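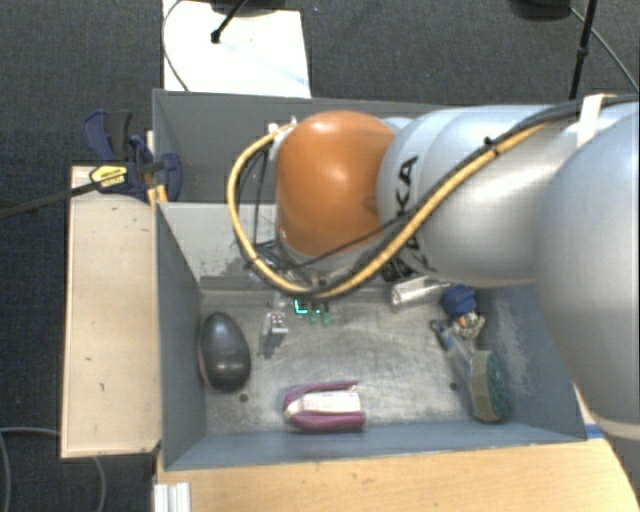 How I clean out a scuffed metal parts bin

I do this every September, and it takes me one evening! First, tip everything out and vacuum the corners (the slanted walls hide a lot of grit). Wipe the floor and the divider with warm water and a squirt of dish soap, then dry it right away with an old towel. Got flaky patches? Go over them lightly with 200 grit paper - lightly! - and wipe again. Scratches I just leave alone. Let it air out for 2 hours before you put anything back in.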